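Soritz Household Letters: a small reading collection

Hello, and thank you for stopping by! Soritz is a collection of 270 short letters written in plain English, the kind people leave for a house sitter or send to an aunt (or tape to the fridge for a roommate who never reads them). Gülizar Karakaya and I started it in March for our evening reading group, where the textbook letters were all about lost luggage and everyone was heartily sick of them.

What you get

Each letter is its own text file, between 25 lines and a single page long, with a short header giving the topic and reading level. Level 1 is the gentlest. Level 2 has longer sentences and a few idioms, which Kelechi Nwachukwu has explained in the glossary file with a good deal more patience than I would have had.

Where the letters came from

Members of the group wrote most of them, and Sutrisno Purba typed up another 40 from handwritten pages. Names and street addresses were changed throughout, so if you come across a Tustel Street, please don't go looking for it! Spelling was corrected, but we left the odd turns of phrase alone, and I'm very fond of some of them.

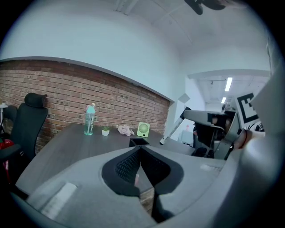 May I print the letters for a class?
Please do, as many copies as you like, and keep the credits page with them if there's room.

Corrections

Send them to Ayman Bensaid, who keeps the list of changes and is slow but thorough. The last full update was on May 4, 2024, and the glossary for Level 2 still needs entries under W.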